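The Weight of the Big Bottle

Home Features Laundry Kitchen Back Issues Subscribe

By Junaid Sial
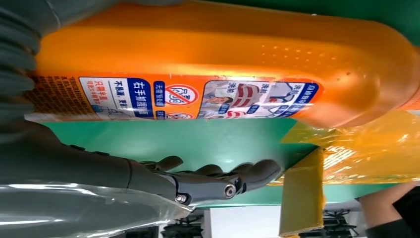 The laundry shelf in our building on Heton Street is at shoulder height, and for years I bought detergent in the largest bottle the store had. It was cheaper by the load. It was also the reason I spilled so much of it. A full bottle held over an open washer at that height is hard to tip slowly, and by the time the liquid reaches the cap it is already coming too fast.

I started paying attention to this in March, when my mother moved in. Her right hand is weak after surgery on her wrist. She can cook, fold and iron, but she could not pour from the bottle I had been buying. She would carry it to the machine with both arms, set it on the lid, and wait for me to come home.

So I began looking at how the bottles are made. Most large ones have a handle molded into the body, and makers differ a good deal in what they do with it. Some leave the plastic smooth all over. Others press small dimples into it, like the patch near the handle on the orange bottle shown with this article, which has a label in Chinese. A blue banner on that label reads 右手抓握面, meaning the side for the right hand to grip. Beside it are a few words about the bottle being less likely to slip. A line in red begins 只需半盖, "only half a cap needed."

I was glad to see the half cap in red type. At home I had been filling the cap to the brim with whatever I was using, on the theory that more soap meant cleaner shirts. The towels came out stiff, and there was a gray film on the rubber seal of the washer. I cut back to the second line inside the cap and the towels improved within a few washes. Caps are not all the same size, so a half from one maker may be more than a full one from another. Read the lines inside the cap every time you change brands.

The grip takes longer to get used to. In the aisle at Tanoli, the grocery near us, I picked up every large bottle on the shelf and tried each with one hand. A narrow handle pinched my fingers. A wide one was comfortable for me and too big for my mother, who came along on the next trip and rejected all but two. She prefers a short handle set close to the neck. With the handle far from the neck, she said, the front end drops before she is ready.

We brought one of the two home and it helped, but a full bottle was still heavy for her. What settled it was moving the detergent. I took it off the high shelf and put it on a low cabinet I bought secondhand in Fidcombe, level with the top of the washer. Now she slides the bottle to the edge, holds the cap under it and tips. There is a tray underneath for drips, an old baking sheet, and I rinse it when I clean the lint screen.

For the heaviest refills I pour part of the bottle into a smaller one, with the name of the product and the dose written on tape. I never use a drink bottle for this, and I keep the original label until the refill is finished. If there are children in the house, low storage is a bad idea unless the cabinet locks. My sister has 3 at home and keeps hers up high.

The last bottle took us through the spring. My mother does most of the washing now, usually before 6 in the morning, and I hear the cap being screwed back on while I am still in bed. She has asked for a second tray, for the bleach.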